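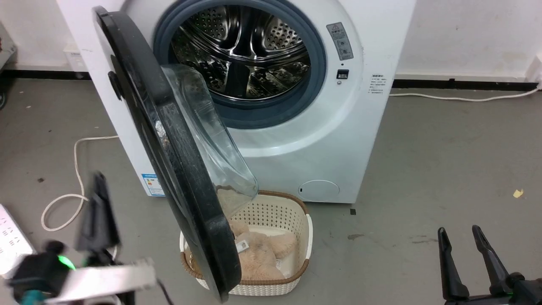 Robot sent back to do the laundry, again

Staff at Hilisness spent Tuesday steering a two-armed robot by remote control through a chore most teenagers still can't be shown. The job: one plush teddy, one basket, one front-loader with its door open. So-yul Jang, who runs the sessions, wants 70 clean demonstrations and had 44 by mid-afternoon – the bear's colour, she says, is holding up well. Socks are scheduled for June. Folding is not scheduled.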